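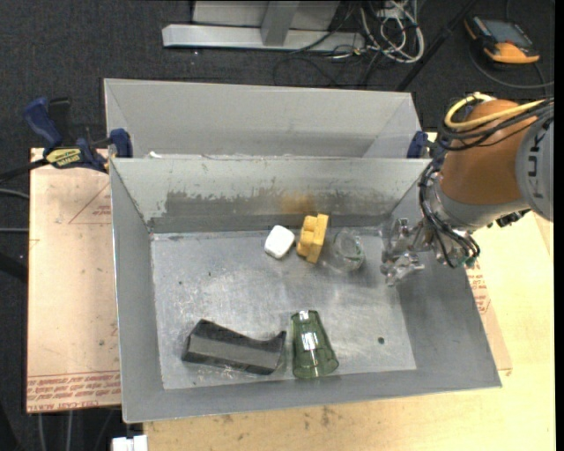

*White block, yellow-orange block and clear cup in a grey metal bin*

## Did the two singers from Brermont ever make up, and where do I hear the full interview?

**teapot_and_telly**

I've been a Brermont fan since I was at school (I still have the tour T-shirt, full of holes) and I've completely lost track of what's going on with the two of them. Last I knew they'd split up as a couple, then the band split up as well, and then there was that awful stretch where each of them kept giving interviews with little digs at the other one. I stopped reading after a while, it made me sad!

Now my sister tells me they were on the Zisudside podcast together in June and were lovely to each other. She heard it in the car and says they talked for ages about the last album and even sang a bit. I found an episode with the right title but it's only 18 minutes long and there's no singing in it at all. It stops just as they get to the break-up, then there's an advert for a mattress and that's your lot.

So is there a longer version somewhere, or has my sister made half of this up? And are they back together, or just friends? I don't want to pay for another subscription if I can help it, I've got four already.

**marmalade_hits**

Your sister's right, don't be hard on her. What you've got is the taster. The full episode is 80 minutes and it's listed separately under the same artwork, so it's really easy to miss. Go to the show's page, not the search results, and scroll down past the live specials. The long one is called "Brermont, the whole story" and it was free when I listened, though I did have to sit through a lot more mattress.

The singing comes at 71 minutes in. It's only a verse and a chorus of "Drositz" and one of them forgets the words, but I had a proper lump in my throat. I'd listen from the beginning if you can though, the bit about the row over the tour bus is very funny and they both tell it differently.

As for being back together, no. They get asked straight out and they both laugh and say they're much better at being mates. One is settled with someone else now and the other one says she's happy on her own with the dogs. They do send each other birthday cards, which I thought was sweet after everything that was said.

**row_z_seat_4**

they're 100% back together, you can hear it in how they talk. nobody is that nice about an ex. also my friend saw them at the Tawhiri festival sharing chips

**oldvinylknees**

Sharing chips isn't an engagement! I was at Tawhiri too and half the people backstage seemed to be eating off the same tray.

One thing to add to marmalade_hits' answer – if you can't see the long episode on your phone, try the show's website on a computer. My app only showed me the short one as well, and I had to unfollow the show and follow it again before the other turned up. Turn off "hide played episodes" while you're at it, that caught me out for a good week.

I'm less sure than everyone else that it's all peace and love, mind you. There's a long silence after the host asks who wrote the second single, and then a very quick change of subject. Have a listen and see what you think. No word on any reunion shows that I've found, they only said they'd "have a chat about it" once the summer's over.

**teapot_and_telly**

Found it! It was under the live specials like you said. I'm twenty minutes in and already at the tour bus. Have said sorry to my sister.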